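Teaching by hand: an afternoon at the Cesness open day

10/12/26

The open day of Cesness began at two o'clock, and I came too early, so I had time to drink a coffee and read the posters in the corridor. Cesness is a small company in Figueiredo, and for most of its life it repaired machines for laundries. Now it also works on a project with the name Tisance, which wants to teach robots to fold clothes. The engineer who leads Tisance agreed to speak with me after the demonstration. She asked me to leave her name out, as she does not like to find herself on the internet.

I asked her first why clothes. "A box is always a box," she told me. "A shirt has a new shape every time you put it down. My mother can fold it while she watches television, and I have worked four years and I am still learning what her hands do."

The method of Tisance is simple to explain. A person holds a gripper in each hand and does the task with them, and the camera on the gripper records the work. Later the recordings are used for training. The visitors could see a robot arm only at the end of the afternoon, and I felt that some of the children were disappointed by this. For me the first part was the more interesting one.

"We record where people live," the engineer said. "On a sofa, on a bed, on a blanket with a lot of pattern. If we use only a clean gray table, the robot will know only the clean gray table." She added that patterned shirts on patterned blankets are her favorite, and that her colleagues do not share this opinion. 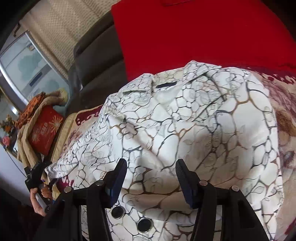 A printed shirt on the blanket, with the gripper in front open.

I wanted to know how many recordings they have. In August the project passed 1000, she answered, and on the morning of my visit the number was 2767. Of these, 83 show shirts with a collar. "It is too few. Everybody brings us T-shirts and towels." The collar is difficult, she explained, because it is stiff in one place and soft in the next, and the fingers must take it without pulling the whole shirt along.

After this I was allowed to try. I had a towel, and I needed a long time for two folds. The grippers are not heavy, but you lose the feeling in your fingertips, and you must look at everything you do. My second fold was crooked. I asked if she would delete it, and she laughed. "No, we keep it. You corrected the corner, and I need to see how people correct."

The robot will be tested first at Wallico, a laundry on the other side of the town, where it will fold only towels in the beginning. I asked when it could do my shirts at home. She thought about it and said that she still irons her own on Sunday evening.

The next open day will be in spring, and visitors may bring a shirt with a collar.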